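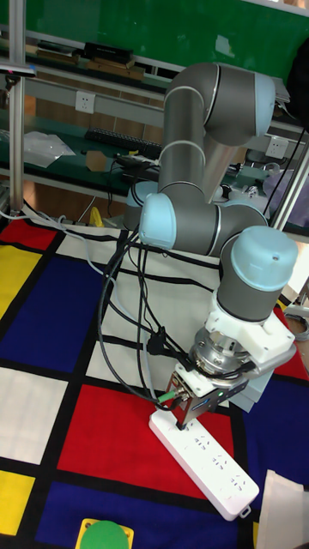 Handling of electrical items by a collaborative arm: is a separate risk assessment required?

Asked in: Workplace Automation, Rules and Good Practice
139 views, 2 answers

Our training center in Otlow operates one arm under a general risk assessment completed in October. The assessment lists boxes, bottles and soft goods as permitted objects. Staff now wish to add household electrical items, including power strips and extension cords. Please advise whether the existing assessment may be extended, or whether a new one must be prepared. The arm runs at reduced speed and all operators have received instruction.
Mirela Cavalcanti

Answer 1 (accepted)
An extension is normally acceptable, provided that the change is recorded and signed before work begins. The amendment should state:
- that no item is connected to a supply while it is in the work area
- the maximum gripping force for each item
- how trailing cords are kept clear of the joints
- who inspects the items for cracked housings, and how often
At the Lorska site we attach this as a two-page annex and review it every 14 days during the first term of use. If the gripper or its mounting is changed, the assessment as a whole should be reopened.
Posted by Fontes, 22 replies in this section

Answer 2
Ask your insurer. Ours wanted a new form for everything. Also tape down the cables.
Posted by Lenum

Comment on Answer 1: Thank you. Does the annex need to name each operator, or is the role sufficient? M.C.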